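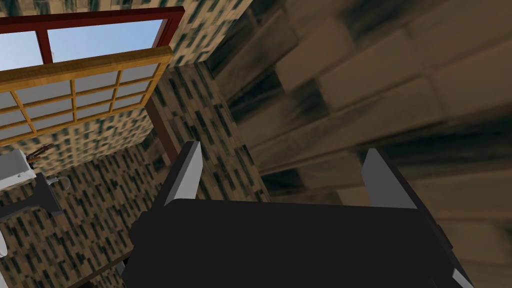
**Jellero releases gripper comparison from simulated household rooms**

2023-09-23

Jellero has published the results of a simulation study comparing two parallel-jaw grippers and two arm controllers in rendered household interiors. The full report, configuration files and trial logs are available to registered users of the company's test library.

The study covers the Sultier wide-body gripper and the narrower Protudico unit. Each was mounted on the same simulated arm and run under two controllers: a fixed-gain impedance controller supplied with the arm model, and the Jafarzadeh controller, which adjusts stiffness according to estimated distance from the nearest surface.

A total of 3,000 trials were scheduled. Of these, 1,970 met the criteria for inclusion in the comparison. The remainder were excluded, mostly for start poses that placed the arm in collision with a wall or fixture before the first command was issued. Excluded trials are listed in the report with their start poses so that other groups can apply their own criteria.

Trials were limited to 60 seconds of simulated time. A trial was recorded as complete when the gripper reached its target pose, closed, opened and withdrew without exceeding the contact force limit. Targets were placed in open floor area, at basin height and close to inside corners. Room layouts, wall textures and lighting were held constant across all gripper and controller pairings.

**Principal findings**

- In open floor area, no meaningful difference was found between the two grippers under either controller.
- Near inside corners, the Sultier body made contact with the wall before its fingers reached the target more often than the Protudico body did. The effect was largest at steep approach angles.
- The Jafarzadeh controller reduced peak contact force for both grippers, at the cost of longer approach times.
- Wrist camera pose estimates were least reliable at close range to surfaces with repeating texture. Moving the camera mount back by 10 millimetres gave a small improvement with the Sultier gripper and none with the Protudico.

"The body width accounts for most of what we measured in the corners," said Mimoza Kneževič, simulation lead at Jellero. "Finger geometry was a secondary factor. We had planned the study the other way around, and the finger sweep takes up more of the report than it probably should."

Kneževič noted that the contact model treats walls and fixtures as rigid and does not represent grout lines, sealant or surface moisture. Force values should be used to rank configurations within the study and should not be read as predictions for hardware.

The room models were completed in April and have not been revised during testing. A known fault in the collision mesh of one pedestal basin affects a small number of low approaches from the left; those trials are flagged in the logs.

**Availability**

The release contains the room models, both gripper models, controller parameters, random seeds and per-trial results in CSV format. Users running an earlier version of the test library will need to update before loading the gripper models. Requests for additional gripper geometries can be submitted through the library's issue tracker.

Hardware trials using the same target poses are in preparation. No release date has been set.

**Media enquiries:** Jellero Communications Office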